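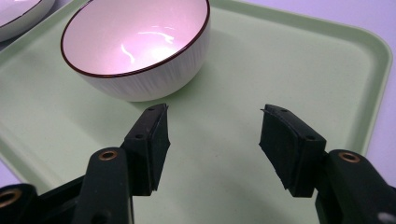 15.2.21, Pelo, Werkstatt. Heute Vormittag war ich drüben in der Spülküche bei Maldonado und habe mit Florencia über die neue Rückgabe geredet, und ich schreib das lieber gleich auf, bevor ich die Hälfte wieder vergesse. Ihre größte Sorge ist gar nicht die Stelle (das hat Lallel der Schicht ja schriftlich gegeben), sondern das Tempo. Wenn der Automat von Risteck vorne abräumt, kommt hinten alles im gleichen Takt an, egal ob gerade jemand einen verklemmten Korb rausfummelt. Und dann das Geschirr! Bei einer Schüssel wie der weißen mit dem dunkelroten Rand auf dem grünen Tablett fasst Florencia einfach hin und merkt im selben Moment, ob der Rand eine Macke hat. Diesen Griff machen wir ihr gerade weg, und bisher steht in unserem Ablauf nirgends, wer das dann prüft.

Zum Ablauf selbst: Renata hat vorgeschlagen, das Aussortieren an eine eigene Station zu legen, im Sitzen, mit ordentlichem Licht. Finde ich gut. Florencia auch, aber nur, wenn man sich abwechselt — den ganzen Tag auf Schüsselränder starren will sie nicht, da räumt sie lieber weiter ab. Wir haben uns auf Wechsel alle 30 Minuten geeinigt, erst mal zum Ausprobieren. Der Plan von Lallel sah einen Wechsel pro Schicht vor, das muss ich denen noch beibringen.

Außerdem will sie einen Knopf zum Anhalten, der direkt an der Station sitzt und nach dem keiner fragt, warum man ihn gedrückt hat. Risteck protokolliert im Moment jeden Halt mit Personalnummer. Renata war da ziemlich deutlich (ich auch, glaub ich, war nur leiser). Geht als Punkt 16 auf die Änderungsliste.
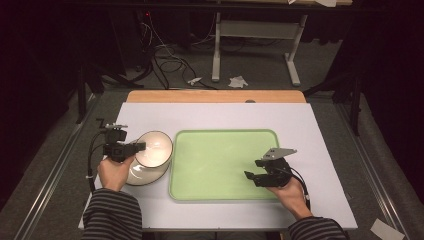 Schüssel gekippt neben dem Tablett, linker Greifer am Rand.

Das Kippen bleibt der Teil, bei dem ich mir am wenigsten sicher bin. In der Spülküche machen sie das mit einer Hand und reden dabei übers Wochenende! Renata meint, wir sollten Florencia mal einen Nachmittag selbst an die Griffe lassen, statt uns ihre Bewegungen aus dem Gedächtnis zusammenzureimen. Sie hätte Lust, müsste aber dafür freigestellt werden, und zwar bezahlt, nicht in der Pause.

Offen:
- Lallel anrufen wegen Freistellung, Kostenstelle 559 müsste passen
- Risteck: Halt ohne Personalnummer, geht das per Einstellung oder brauchen die ein Update?
- Sitzhöhe an der Prüfstation, Renata hat 130 cm Tischbreite eingeplant, Höhe fehlt noch
- Schulung nicht erst im April, die Schicht will vorher mitreden

Den Zettel mit Florencias Skizze hab ich hinten eingeklebt. Der Pfeil nach links ist der Weg zum Spülband.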